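Enduit qui fissure toujours dans l'angle du mur, que faire ?

Question posée par Daithí Ní Chonaill, jeudi
3 réponses

Bonjour à tous,

J'habite depuis avril un appartement ancien et je refais moi-même la petite chambre. Dans un angle, entre le mur de la façade et la cloison, il y a une fissure verticale. Je l'ai rebouchée deux fois avec l'enduit Furkard, j'ai poncé, j'ai peint, et à chaque fois elle est revenue après trois semaines. La fissure est fine, je peux y mettre un ongle mais pas une pièce de monnaie.

Est-ce que je dois mettre une bande ? Et si oui, en papier ou en fibre ? Je vous prie d'excuser mes fautes, le français n'est pas ma langue maternelle.

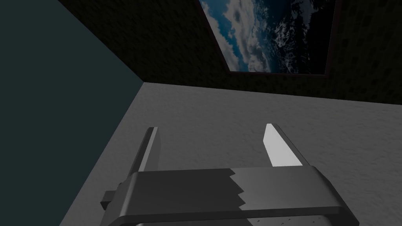

Réponse 1, par Omby

Mets du mastic acrylique et c'est réglé.

Réponse 2, par Stüber (1169 messages)

Bonjour. La façade et la cloison ne bougent pas de la même manière, et un enduit dur ne supporte pas ce mouvement. Je vous conseille d'ouvrir la fissure en V avec un grattoir, de bien dépoussiérer, puis de coller une bande papier pliée dans l'angle. Pas la fibre, elle se plie mal. Laissez sécher une nuit avant la deuxième passe.

Si la fissure s'élargit, il faut demander l'avis d'un professionnel. Chez moi, il a pris 175 euros pour la visite.

Réponse 3, par Buda

D'accord avec Stüber pour la bande. Le mastic marche aussi quand la fissure est très fine, mais il faut qu'il soit marqué « à peindre », sinon la peinture ne tient pas dessus. Ne poncez pas le mastic, on le lisse avec le doigt mouillé.

Commentaire de Daithí Ní Chonaill : Merci beaucoup, j'ai acheté la bande papier. Est-ce que je dois enlever toute la peinture avant, ou seulement près de l'angle ?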